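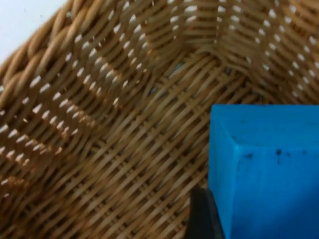
Home News Classics Opinion Forum Contact

Stop restoring everything

Went to the Brunton winter sale last week. 149 lots, and I swear every second one had been "refreshed". New paint, new leather, new chrome. Lovely. Also dead.

My favorite was a little Barnero coupe out of a barn. Faded red, cracked dash, seat worn right through on the driver's side. Sold for less than the shiny one parked next to it – a car with maybe its original roof and not much else. How does that make sense?

Look, rust is rust. Fix the floors, fix the brakes. I'm not a lunatic. But a worn steering wheel isnt damage. Somebody drove that thing for decades, and you can't order that from a catalog. Once its stripped, gone. Forever.

And the judges make it worse. Five points off for stone chips! On a car! Give points for keeping the old paint and watch how fast owners put down teh sandpaper.

Comments

Rajitha Navaratnam: Easy to say until you try selling one with a cracked dash.

Lutfa Gazi: Agree on the seats. Mine stay ripped.

Related
Is the Custent roadster overpriced?
Nine winter storage mistakes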